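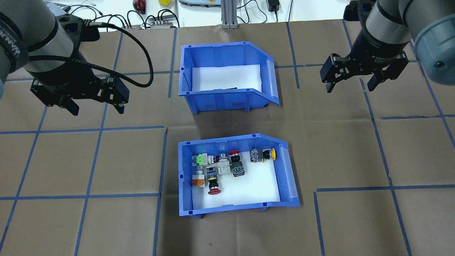

Jolene Faulkner wants to know why we need written rules for two arms sharing one table when the software already stops them from hitting each other. Fair question, and she asked it at the August review too, so let me start there before I get to the schedule.

Projects > Stirkimmont > Shared Table Practice > Progress Report

The software keeps the arms apart. It has no opinion on whether a switch got put down on its side, whether an arm is parked somewhere a person would want to reach, or whether two operators mean the same thing when they say a run is finished. That's what the practice guide is for, and your money has mostly gone into getting it out of people's heads and onto paper.

We now have a draft with 16 rules in it. It started out a lot longer (I got carried away with cable routing, sorry) and Manaia Lowther talked me into cutting anything we couldn't check at the table. What's left covers start-up, marking out the table, bins, handing over between arms, stopping, and what goes in the log. 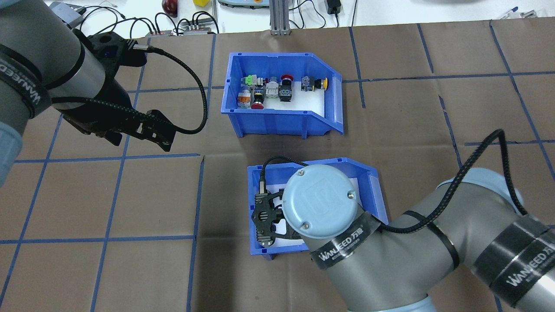 The rule I'm happiest with is the one bin, one arm rule. While one gripper is inside a bin, the other stays out of that bin until the first is back above the rim. Sounds obvious, right? But we had three different versions of it going around, and one of them let both arms in as long as they were at opposite ends. We dropped that one. It saved a little time and made every near miss a pain to write up, and Lovisa Nygård, who reads all the logs, was very glad to see it go.

As for numbers, we logged 237 runs under the draft rules. Of those, 109 had at least one note against them, and before you panic, most of the notes are tiny stuff like a missing initial or a start time filled in late. Only 3 were real stops where somebody hit the button and meant it. All of those are written up in the appendix, with what we changed afterward.

The tape grid has earned its own page. Operators log where a part was dropped by its cell, and that works much better than "left a bit from the bin," which I swear is a real entry. I still owe you a rule on when to replace tape that has started to lift. Right now it says "when worn" and everyone reads that differently.

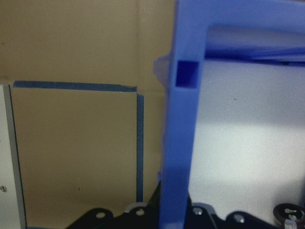

The section on close work at the bin wall is the weakest part of the draft. We say "keep clearance from the wall" and then don't say how much, and a single figure won't suit every gripper anyway. My plan is to have each team measure its own, write it on the setup sheet and redo it after any change of fingers. The Plostton team is trying that first and McPhee will follow if it isn't a nightmare.

Training is a bit behind. I wanted everybody through the short course by now and we're not there, mainly my fault for rewriting the handover section twice. The slides are done and the checklist is done. What I don't have is a decent practical test for stopping and restarting, so for now trainees talk it through with an experienced operator.

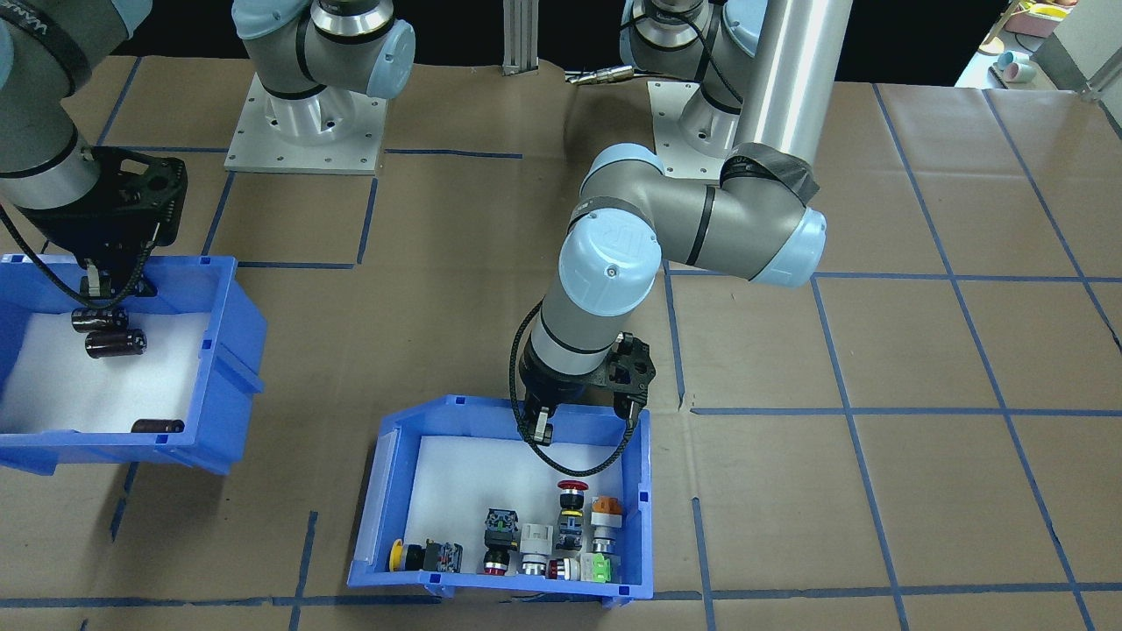 Ataahua Henare read the draft last and thinks the restart rule is still too soft: if either arm has been stopped, both should go back to their parked positions before anything moves again, no exceptions for "it was only a second." I agree with her and I've changed the wording. It'll cost us a little on every stop and I'd like you to know that before you see it in the next set of figures.

Two things I need from you. One is a yes or no on sharing the draft with Musero, who have asked for it and would send back comments. The other is a name on your side for sign-off, because Darcy Bright and I are currently approving each other's edits and that's not a great look for a document about good practice.

Spending is on plan apart from training, which is under for the reason above. Setup sheets and the appendix are in the shared folder.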